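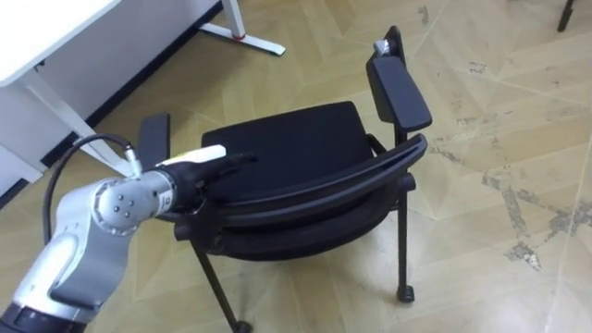
Shared workshop gets its robot onto chair duty

Quick one from the Troltier workshop, where the August project night ran long again. The humanoid build that members have been putting together since spring is now being tried on furniture. Task for the month: take hold of a chair, move it to a desk, let go. Sounds like nothing. It's the job Zixuan Cai has been rewriting code for since the last open evening.

Cai handles the software side, Lerato Shezi does arms and wiring. Both have day jobs. Most of the work happens after 7 p.m., some of it well after.

Money so far: the group raised 2000 dollars toward parts and running costs, and 910 of that is already spent, mostly on spare cables and connectors. The robot itself is on long loan to the workshop from Vernuto, a small local outfit that wanted it used and not parked in a storeroom.
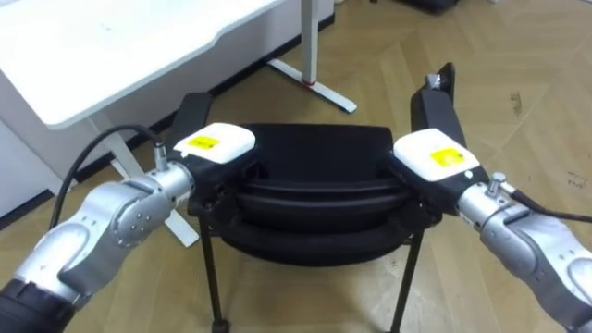 Two hands or one was the big argument. One-handed is simpler to program but the chair swings, says Shezi, and then you spend the evening chasing it. So the plan is two hands, matched pressure on both sides, and a slow walk. "Slow is fine. I'd take slow for a year," she said. Cai wants it faster by the fall show. They have not settled it.

The control software is called Fortin, written by members from scratch and shared with anyone who asks. Version now running is build 344. Earlier ones had a habit of closing the second hand too early, wich is fixed, mostly. 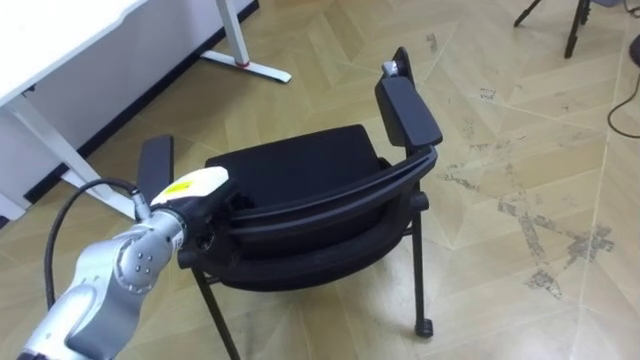
Cabling is the next headache. Shezi wants everything routed inside the arm covers before the show, no exceptions. Right now the black cable still comes out the back of the gripper and hangs down in a long loop beside the arm, and she figures sooner or later it catches on a chair. New covers are being drawn up. No date on those.

Also on the list, softer finger pads, a proper stop button by the door, and a written checklist so that new members can run a session without calling Cai at dinner.

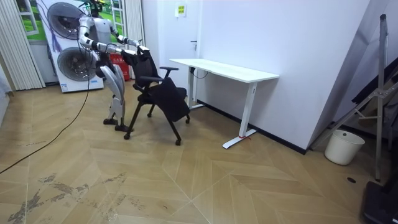 Room layout came up at the members meeting too. Some want a bigger practice area, others want their bench space back, fair enough. For now the chair tests stay at the white desk by the back wall, with the top kept clear, and the robot works standing with its knees bent and leaning in to the chair. Shezi says the bent knees matter more than people think, the pull of a chair on casters changes all the time and a stiff stance doesnt give.

The fall show is at Prarkano hall, room for 100 visitors, free entry. Chair demo is planned for the first hour, then questions, then hands-on soldering for kids at the side tables. Members who can help set up should put their name on the sheet at the front desk.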